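Open day, Tuesday, notes typed up the same evening

Glove demo station, shirt folding

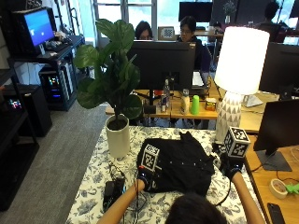

I said after the last one that I'd write things down before I forgot them, so I'm doing it with my shoes off and a plate of leftover visitor cookies. We had 11 people from Hurnden plus a few stragglers from upstairs who smelled the coffee. My station was the glove one, and the plan was simple: one of us folds a shirt with the gloves on, the visitors watch, then whoever wants a turn gets a turn. I'd put the flowered tablecloth down so it would feel a bit like somebody's home, and I'm glad I did, but the black shirt was a dumb choice on my part. Black gloves on a black shirt! From where the visitors stand you lose track of where the fingers end and the fabric starts, and all they really follow is the two marker cubes. One lady asked me very politely which part was the hand. Next time a light shirt, something with a stripe maybe. Shufen has a pile of them in the bottom drawer and I walked right past it.

Setup took longer than I wanted. The demo was down for 2 and I was still untangling glove cables at ten till. The Xie session only loads if both gloves are plugged in before you open it, which I know, and which I forgot, so I had to close everything and start over with Behrouz reading the steps to me off his phone in a very calm voice. (Behrouz, thank you. Also please send me that list, mine is two versions old.) Once it was up, it stayed up. No dropouts on either hand the whole afternoon, and that's better than we did in the spring.

What I told them, so whoever does this next can reuse it or fix it: the camera looks for the black and white pattern on the cubes and gets the position of each hand from that, and the gloves fill in what the fingers are doing. Then we keep the whole thing as one recording, and the robot side learns from a big stack of those. I said we have 572 good shirt recordings as of this week. They liked having a number. Somebody asked how many bad ones and I said I'd rather not say, and that got a laugh, but it's a fair question and we ought to know. Shufen thinks the rejected ones are all still sitting in the Nirer folder. I'll look.

Questions I got, in the order I remember them:

Why are the cubes different sizes? I gave a mushy answer. I know we swapped the right one out for the bigger one when the tracking was jumpy, but I couldn't say why we never changed the left to match. Behrouz says he meant to print another one and then it was July and everybody was away. So that's our answer, I guess. I'm putting it on the list.

Can it do socks? No. Can it do fitted sheets? Big no. Can I do fitted sheets? Also no.

Does it hurt your hands? It doesn't hurt, but they get warm, and after a long stretch I want them off. I told them we switch folders every so often. Shufen said later I should have mentioned that we log who wore them, fine, yes.

How does the robot know it's finished? This was the best one, from a guy who runs the linens at Gasley. He said his people argue over that all day long, when a fold is good enough to go on the stack. I said that right now a person marks the end of each recording, so it's whatever that person thinks is finished. He didn't seem to love that. I've been chewing on it ever since and I think he's right to push. Two of us folding the same shirt would stop at different points, and we've been treating those as the same thing. I'd like to pull a handful of mine and a handful of Shufen's and watch them side by side.

Five people tried the gloves. First one was great, slow and careful, tucked the sleeves in like she'd done it ten thousand times (she had, she works with the linens guy). Second one kept turning his hands palm up to look at the gloves, so the cubes went face down and we lost him completely. I should say "backs of your hands to the camera" before they start, and I should say it twice. The others were in between. A tall fellow leaned way in over the table and his head got between the camera and the shirt, and the same thing happens to me when I'm working on the far sleeve, so I couldn't really scold him! Maybe the table needs to come up a little. My back would vote for that too.

None of the visitor recordings go in the training set. I put them in their own folder and named it so there's no mistake. Behrouz asked whether we could keep the linens lady's fold and I sort of want to, it was lovely, but we didn't ask her for that and I don't want to be sneaky. If she comes back we can ask properly.

Other bits. The lamp and the fig plant stayed on the table the whole time and got more compliments than the software. One visitor wanted to know if the plant was part of the experiment. I said it was there so the table wouldn't always look the same, and she said hers drops its leaves if you so much as look at it.

To do before the next group:
Light-colored shirt, washed and not too creased
Second large cube for the left hand (Behrouz)
Current startup list printed and taped up by the table
Count the rejects in Nirer
Ask Shufen about raising the table
Buy more cookies, the ginger ones went first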